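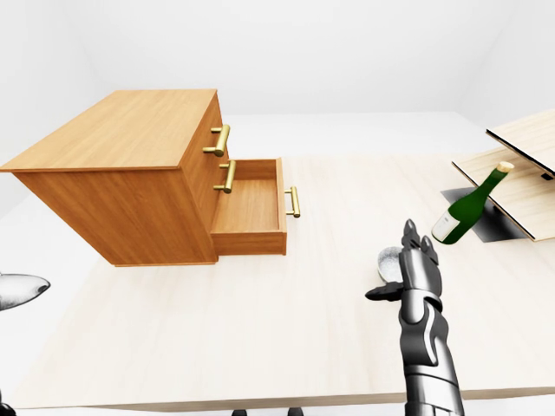

Words: Gwawr Parry, cell maintenance, Killadau
Tue 20 April

Print this page | E-mail this item
Shares 7 | Comments 2

The simulated Mizuno cell is back in use after its spring overhaul. Anyone who booked time on it and was moved to the other queue can now move back. The start-up steps have changed a little, so please read the part on starting up before your first run.

For new members, the Mizuno cell is the drawer bench in Redilness. It has the light wooden table, the chest of drawers with the brass-coloured handles, the green bottle and the boards on the right-hand side. It exists only as a model and there is no matching bench in the workshop. It still has to be looked after like the ones that do exist, and over the winter it was not looked after very well.

What was wrong

The first fault was reported by Makis Rallis, who found that the bottom drawer would open and then creep shut again with nothing touching it. The other two drawers stayed where they were put. We spent two days looking at the friction settings before Eero Salminen checked the runners and found that the bottom pair had been given a slope. It was very small, well under what you would notice on screen, but it was enough. The runners are level now. The drawer stays part-way out when you leave it there, and that is how we set it for most of the checks.

The second fault was in the handles. Each one is a bar on two posts, and the contact shape for the bar was thicker than the bar you see. Fingers were stopping short of the handle and the log was recording a good grip. If you have results from drawer pulls made before the overhaul, treat the grip readings with care. The positions are fine.

The third was the bottle. It had lost its weight setting at some point and was using the default for an object of its size. Refilwe Dlamini weighed a full bottle of much the same shape at home and we have used her figure until someone can suggest a better one. The label is still too small to read in the wide view. It has been left as it is, as no task depends on it.

What was changed

The contact shapes for the chest were made again from the start. The old ones had been patched many times and it was quicker to begin afresh. Each drawer now has its own floor, sides and front, and each can be switched off separately when you are looking for a fault.

The dark right hand has new limits on the thumb. It used to be able to reach a position in which it passed through the first finger, and a few saved poses made use of this. Those poses will now be refused with a message giving the name of the joint. Open the pose, move the thumb outwards until the warning clears and save it under the same name. The left side has not been altered.

The lighting has been made brighter and more even, and the walls and floor are plain white. Chie Kamata asked for this after her tests in August, when a shadow under the chest was being picked up as an edge. There are still soft shadows under the chest and the open drawer. If you need the older lighting for comparison, it is kept in the archive folder and can be loaded by hand.

Starting up

Load the cell and let it settle for 20 seconds before you send any command. The objects are placed a hair above whatever they rest on and need time to come down. Starting early was the cause of most of the bottle complaints we had.

Next, run the short drawer check. It opens and closes each drawer once, from the top down, and finishes with the bottom one part-way out. If it stops, note which drawer it stopped on and reload. If it stops on the same drawer a second time, do not carry on. Send me the log.

After that, bring the right hand up slowly beside the small round white object and read the fingertip forces. They should all be at zero until contact. One finger showing a small steady force usually means that a previous user's offset has been saved into the shared file. Clear it from the hand menu and save nothing.

Looking after it

The cell is reset every night, and anything you have moved on the table will go back to its normal place. Your own poses and logs are kept. Please don't save a changed layout over the shared one. Use the Flusach folder for trial layouts, with your name at the front of the file name.

Once a week Eero runs the long check, which takes nearly 60 minutes and locks the cell while it is going. The times are on the booking page. The last one completed 2,144 drawer movements with no creep on any of the runners and one refused grip, on the middle handle, which he is looking into. It may be a fault in the check itself.

Still to do

The boards at the right need attention. The gap beneath them is deep enough for a fingertip to get into, and the hand does not always come out cleanly. Until this is mended, keep the hand clear of the dark recess behind the bottle. Makis has a temporary keep-out block which you can add to your own layout, and it works well enough apart from slowing the reload.

The wood grain on the chest also changes slightly in direction when the view is switched. This affects the picture only and is low on the list.

Faults should go on the Mizuno page and not by message to me, so that others can see what has already been reported. Give the time of the run, the drawer or object concerned and the version number in the corner of the Redilness window.

Comments (2)

Refilwe Dlamini: The bottle I weighed was full. If people want an empty one for the lifting tasks I can do that as well.

Chie Kamata: An empty one would be useful, please. The new lighting is much better for my edge tests.

Search this newsletter: enter keyword Go

Print this page | E-mail this item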